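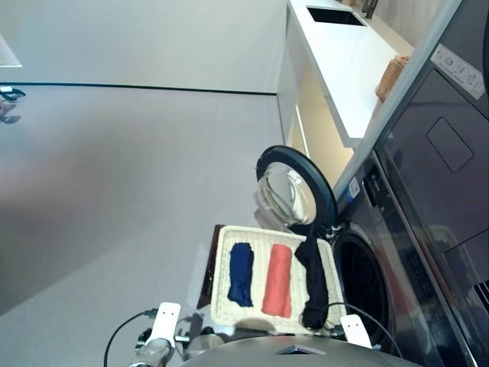 The kitchen end, with the wicker basket on the counter.

I gave up buying bread in October. The loaf from the shop on our road had gone up again and was stale by the second morning, so I asked Sanaa for some of her starter and she brought it round in a jam jar.

My recipe is 800 g of strong white flour, a bit of rye if there is any, salt and water. It makes two loaves. I mix it after tea and leave it in the fridge overnight. The first four were flat and we had them as toast. The fifth was better, mainly down to a hotter oven.

Karim still prefers sliced white. I've started freezing the second loaf, cut up, and that does us until the weekend. Next I want to try seeds.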